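The Twal table cover is back in stock, in the heavier cloth this time, and we're very pleased with it!

# Twal Heavy Table Cover, grey

If you wrap, cut, glue, sort or sew at a table that also has to be a dinner table, this is the cover we'd point you to first. It's a plain woven cloth with a brushed underside that grips the tabletop, so it stays put when you pull a length of ribbon across it or lean on it with both elbows. We've had the old version on our own packing table for years and were sorry when Driter stopped weaving it. The new one comes from Skusov, and it's better in nearly every way (the corners especially, more on those further down).

Grey is the colour most people ask for. Dropped pins show up on it, white thread shows up on it, and it doesn't tire your eyes under a lamp. We tried a cream sample as well, lovely for a week, and then somebody opened the ink pads.
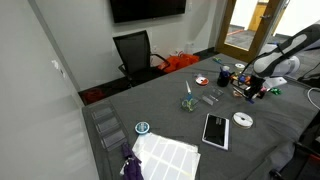 Edeltraud Schmieder wrote to us that she'd had hers down since August and only taken it off for washing, and that she now cuts all her paper on a mat laid over the top as the cloth stops the mat creeping. She also asked whether it could be ironed. It can, on a medium setting, from the brushed side.

## Sizes

| Size | Fits | Weight of cloth |
|---|---|---|
| Small | folding tables and desks | 267 g per square metre |
| Large | tables for six | 267 g per square metre |
| By the length | anything long and awkward | 267 g per square metre |

The cut cloth is 181 cm wide. Order it in steps of 50 cm and we'll send it as one piece. The cut ends aren't hemmed unless you ask, and they do fray a little, so run a zigzag along them or tell us in the order notes and we'll do it here.

Measure your table first, then add the drop you want on each side. For a work table we like a short drop, as a long one ends up in your lap. For a dining table, go longer!

## What's changed

The corners are mitred now. On the old cover they were folded square and made a thick little lump that always seemed to sit just where you wanted your scissors. The hem is wider too, and stitched twice.

The weave is tighter, so glitter brushes off instead of settling in for good. Most of it, anyway. Glitter is glitter.
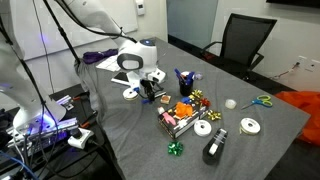
*Grey cloth with ribbon and wrapping supplies on top.*

## Washing

Wash at 30 degrees with similar colours and hang it over a line. Please don't tumble dry, the brushed side goes bobbly. Candle wax comes off with brown paper and a warm iron. Wet PVA glue wipes away with a damp sponge, and if it has dried, leave it to go properly hard and pick it off with a fingernail, which is oddly enjoyable.

Permanent marker won't come out. We've tried everything in the cupboard.

## Goes well with

- Kanton table clips, set of four, for outdoor use
- Twal cutting mat, medium or large
- Felt pads for underneath sewing machines

Small and large covers are folded and ready to post. Cloth by the length takes a few days more, and hemming adds a little on top of that.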